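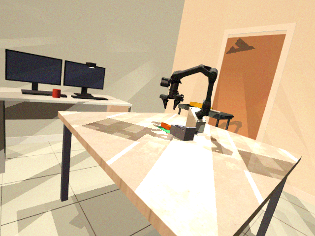
A success rate from a simulator means very little unless the reader is told how the lighting and the start positions were chosen, one respondent wrote during the consultation on Trivport's new code of practice for simulated robot trials. Several others made much the same point, and the final text has been changed to reflect it.

The code was published on Jul 31, 2021 and applies to any member lab that reports results from rendered scenes, whether or not a physical arm is used later. It replaces a two-page note that many members had stopped following.

Under the new wording, a lab must state the number of trials attempted as well as the number completed. Trials stopped early count as attempts. A lab may leave out a trial only if the software itself failed, and the fault has to be logged at the time and kept with the results.

Lighting gets a section of its own. Labs that vary the light and shadow on the work surface from trial to trial must say so and give the limits they used. Labs that keep the lighting fixed must say that too. The same applies to the starting place and angle of each part.

Close views of the fingers and the part should be kept along with the wider room view, and both must carry the same trial number. The code says a wide view on its own is not enough to settle whether a part was properly in place at the end of a trial.

The worked case in the annex is a small task with a flat orange L-shaped block and a green panel. It was supplied by Hedegaard, which ran 2,577 trials at its Kokesness office using the Rorkia simulator. Hedegaard first reported a success rate of 85 per cent. When stopped trials were put back in, as the code now asks, the rate fell, and the annex prints both versions with the working. 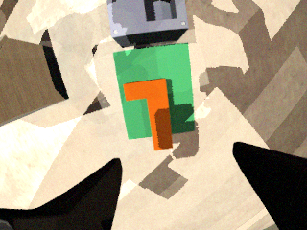

What members need to do

Labs have until the end of next July to bring their reports into line. Older reports do not have to be rewritten, but they may not be quoted beside newer ones without a note saying which rules were in force.

From then on, Trivport will ask for the full records of 20 trials from each report, picked by its own staff after the report has been handed in. Labs that cannot produce them will be given one chance to resubmit.

The draft would have made every lab repeat a share of its trials on a physical arm. That clause was dropped after smaller members said they could not meet the cost. It will be looked at again when the code is next reviewed.

Posted in: Robotics > Standards and Guidance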